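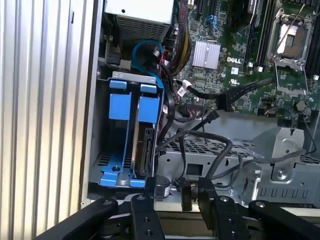
Old Dell tower, need advice on cables

urnach27
The CPU is out and the socket is open. Should I pull the data cables before I take the drives?

fokley
Yes. Take a photo of the ports first.
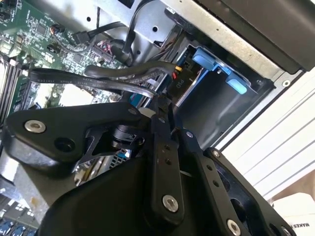

Drive bay side, blue caddy on the right

urnach27
Done. Do I take the board out too?
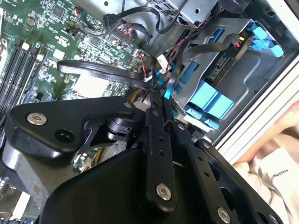 jansen60 disagreed and said to leave every cable on the board and unplug at the drive end only.

fokley
Then they flop around in your way. I label mine with tape.

jansen60
Your call. Close the socket lever, anyway.

urnach27
Going with tape. 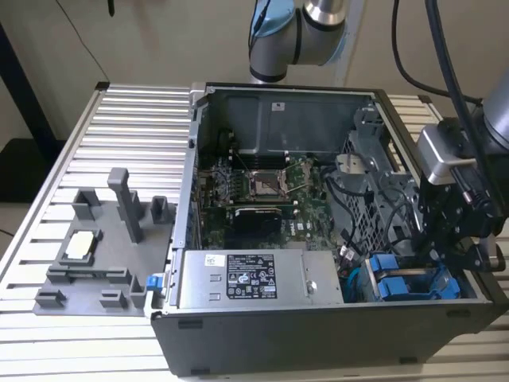
Tower on its side, processor in the holder at left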